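Week two of the shower filter, and I am a convert!

Some of you will remember me grumbling in May about itchy shins and a scalp like sandpaper. I blamed the shampoo, then the towels, then the weather. My friend Karine Gauthier finally asked if I'd ever thought about the water itself – and no, I hadn't, not once. We have hard water in Estden (you should see my kettle), and I'd been standing under it for 20 minutes every morning with the heat cranked right up. Oops.

So I made two changes. A Stiltell filter went on the shower head, and I cut my showers to seven minutes, lukewarm, with plain lotion straight after. I can't tell you which one is doing the work and I don't much care, my shins feel like shins again!
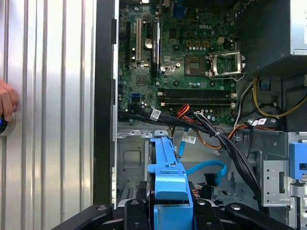 Filters do need looking after, though, and mine got its first rinse this morning. The cartridge unscrews by hand, you run it backward under the tap, and back it goes. I love anything I can open up myself, whether it's a shower head or an old Dell with its green board showing. Rhonda MacDonald swears by soaking hers in vinegar, but my leaflet says not to, so please check yours first. Next up is the kitchen tap, and I'm already reading up on jugs – if you have a favorite, tell me in the comments!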